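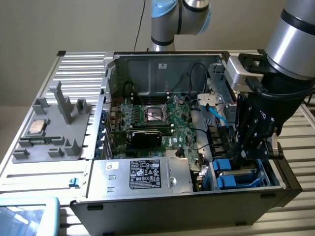
Section 4. Fitting the processor in a tower desktop

Welcome to the part of the guide most people skip ahead to! If you have worked through Sections 1 to 3 you already know how to shut the computer down, get the side off and find your way around inside. Now you get to handle the processor itself, the small square part that does the thinking for the whole machine. It is a lovely job to learn. There is very little force involved, the parts are built to go together one way only, and once you have done it you will look at every desktop computer a bit differently.

This section is written for the land grid type of socket, where the pins are in the board and the processor has flat gold pads underneath. Most office towers we see at Gachanja have this type. If your processor has pins of its own, go to Section 5.

What you need

A clear, steady bench or table
A grounding strap with a clip
A screwdriver to suit your cooler
Lint-free cloth and electronics-grade cleaning alcohol
Thermal paste
A tray or holder for the processor
A small dish for screws

4.1 Before you start

1. Shut the computer down properly, switch it off at the back if it has a switch, and pull out the power cord. Then press the front power button once and hold it for a few seconds.

2. Unplug everything else too: screen, keyboard, network, speakers. It is surprising how often a forgotten network cable drags a case across the bench.

3. Lay the tower on its side with the open side up, so the board is flat like a tabletop. Do not work with the case standing. A loose screw in an upright tower falls to the worst place it can find.

4. Put on the grounding strap and clip it to bare metal on the case. Paint does not count.

CAUTION: Never open the power supply. It is the metal box with the regulatory label on it, and it can hold a charge long after the cord is out. Nothing in this guide asks you to go inside it.

4.2 Get your bearings

Spend a minute just looking. On many towers the expansion slots run along one side, the drives sit toward the front, and the socket is somewhere in the middle with the memory slots close by. If your drive carriers or slot tabs are blue, lucky you - on a lot of business machines that color marks the pieces meant to be released by hand, with no tools.

5. Trace any cable that crosses near the socket. SATA cables are often brightly colored and easy to follow. If one is in your way, ease it aside. You can leave the graphics card and the drives where they are unless the cooler will not clear them.

6. If you do have to unplug something, write down where it came from first. Stella Mwaipopo, who tested these steps on our training bench, puts a strip of masking tape on each plug and numbers it, and we have happily stolen the idea.

4.3 Open the socket

7. Remove the cooler following Section 3. Set it down with the contact face up so the old paste does not end up on your bench.

8. Push the lever down slightly and out to the side to free it from its hook, then let it rise. Keep a finger on it all the way up, as it has some spring.

9. Lift the metal retention frame until it stands clear of the socket.

10. If there is an old processor in place, hold it by two opposite edges and lift straight up. Put it right in your tray.

CAUTION: Do not touch the inside of the socket with anything. Not a finger, not a cloth, not a puff of breath. The pins are very fine, there can be more than 1,000 of them, and a bent one can stop the computer from starting at all. 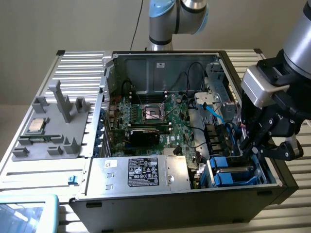 Photo: Rehema Massawe / Tuston

4.4 Park the processor safely

A processor that is out of its socket needs a proper place to be, and this is where a holder really earns its keep. The picture shows a gray 3D-printed one beside the case, with the processor lying in a pocket, and it is worth copying the layout: tray on one side, open socket a short reach away, nothing to knock over in between.

11. Put your tray next to the case, on the same surface, on the side of your stronger hand. (The picture has it on the left. Swap if you need to.)

12. Lay the processor in the tray with the silver heat spreader up and the gold pads down. The pocket should hold it loosely, with room to get your fingertips to the edges.

13. If you have no printed holder, use the clear plastic shell the processor came in. An anti-static foam pad is fine too. A coffee saucer is not, however nice it looks!

NOTE: The Skondell tray supplied with the full kit fits most of the square desktop processors we teach with. Printing your own? The Vestovham file is on the disc, part number 164. Print it flat side down and check for rough edges in the pockets before you use it.

4.5 Put the processor in

14. Find the small gold triangle on one corner of the processor and the matching mark on the socket or frame. Check the side notches as well. When both agree, you have it the right way around.

15. Hold the processor level by its edges and lower it straight down. Let go when it is resting in place. Do not slide it and do not press.

16. Look across it from the side. It should sit flat. If one corner is high, lift it straight out and try again.

17. Close the frame, bring the lever down and hook it. This takes a firm push and may creak a little the first time, and that is normal.

4.6 Finish up

18. Clean the heat spreader and the base of the cooler, put a pea-sized dot of paste in the middle, and refit the cooler. Tighten opposite corners a little at a time.

19. Plug the fan back in, return any cables you moved, and count your screws.

20. Leave the side cover off for the first start, keep your hands out, and watch for the fan to spin. If it does not, pull the power cord and turn to the fault table on page 131.

Text by Nassoro Minja. Revised May 2024.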